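Setting up a weekly pill organizer

Quick version, I do this Sundays for my dad. 4 prescriptions, one vitamin.

1. Clear a table, wash and dry hands. Get every bottle out plus the current med list from the pharmacy.

2. One bottle at a time. Read label, check list, fill all seven days, cap back on. Then the next one. Dont open two at once.

Half tablets go in last, they crumble.

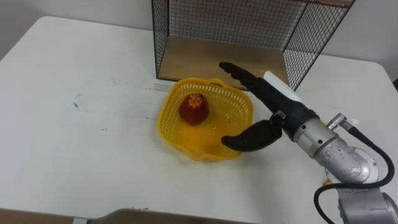 3. Check what stays out. Some pills have to stay in the original bottle (moisture, light). Ask the pharmacist, don't guess.

4. Count each slot. Wrong number? Empty that day and redo it.

Refills: a 60 count bottle at two a day is gone in a month, so call a week ahead. Keep the organzier away from kids, most aren't childproof.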